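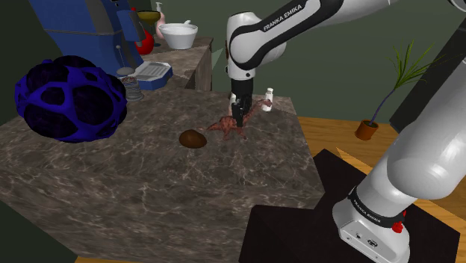 Does moving an offensive lineman from one position to another during a season raise his chance of missing games?

The raw data show more missed games among linemen who moved, but most of the difference disappears once prior injury and total snaps are taken into account. What remains is limited to moves from guard to tackle.

4. Position changes and availability on the offensive line

4.1 Sample

The sample covers 589 offensive linemen and 1187 player-seasons. A player-season was kept if the lineman played at least 200 offensive snaps, counting all five line positions and excluding special teams. Snaps taken as an extra tight end were counted toward the minimum but not assigned to a line position. Seasons in which a player changed teams after the opening game were dropped, as the two clubs often used different position labels for the same alignment.

Snap-level alignment was taken from the Bullia play file. Bullia records where each lineman stands at the snap and does not rely on the roster listing, which in many cases still showed the position a player held in training camp. Availability was taken from the Kekaline weekly reports. The two sources were joined on player and game. Where they disagreed on whether a player was active, the game was reviewed by hand, and the play file was given priority whenever it contained at least one snap for the player.

4.2 Definition of a position change

A change was recorded when a lineman started a game at a position other than the one he had started in his previous appearance. Moves made during a game were not counted as changes, although the snaps were kept in the totals. This choice leaves out a common situation in which the left guard slides to center for a few series after an injury. We tested a broader definition that included such moves, and the coefficients kept the same sign with wider intervals.

Changes were sorted into three groups: moves across the line at the same position (left tackle to right tackle, left guard to right guard), moves inward (tackle to guard, guard to center), and moves outward (center to guard, guard to tackle). Direct moves between center and tackle were rare and were placed in the inward or outward group according to direction.

A total of 3481 games missed through injury entered the analysis. Games missed through suspension, illness, or coaching decision were excluded. Rest in the final week of the regular season was treated as a coaching decision unless Kekaline listed an injury in the preceding report.

Figure 4. White robot arm with a black gripper, beside a gray marbled countertop (rendered).
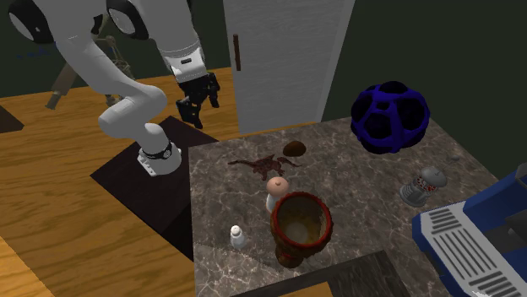

4.3 Model

Games missed in the remainder of the season were modeled with a negative binomial regression, with the number of games remaining as an offset. Covariates were age, snaps played to date, share of snaps in pass protection, playing surface at the home stadium, and games missed in the prior season. A random intercept was included for each player. A second version added a random intercept for team, which changed none of the estimates enough to affect their reading.

Pass protection share was computed from the Mastora charting set. Mastora separates true dropbacks from screens and play-action rollouts, and only the first of these was counted. The distinction matters for tackles, who face their longest isolated blocks on true dropbacks and very short ones on screens.

Age was entered as a spline. A linear term fit poorly at the upper end, where the linemen still in the league are those who have stayed healthy enough to keep their jobs. This survivor effect cannot be removed with the present data.
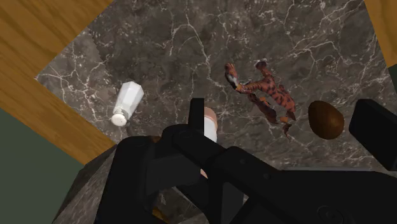
The same caution applies to prior games missed. A lineman who lost most of the previous season may return in a reduced role, fall short of the snap minimum, and leave the sample entirely. Players of this kind are underrepresented, and the estimate for prior injury should be read as a lower bound.

4.4 Results

Moves across the line showed no association with later games missed in any version of the model. Inward moves showed a small positive association that was no longer distinguishable from zero after prior injury was added. Outward moves kept a positive association throughout, driven by guards who were moved to tackle. Center-to-guard moves, examined alone, followed the pattern of the inward group.

We also compared our exposure measure with the Nowicki workload index, which weights each snap by down and distance. The two were closely correlated, and replacing one with the other did not change the ordering of the three groups. The unweighted count is used in the remaining sections.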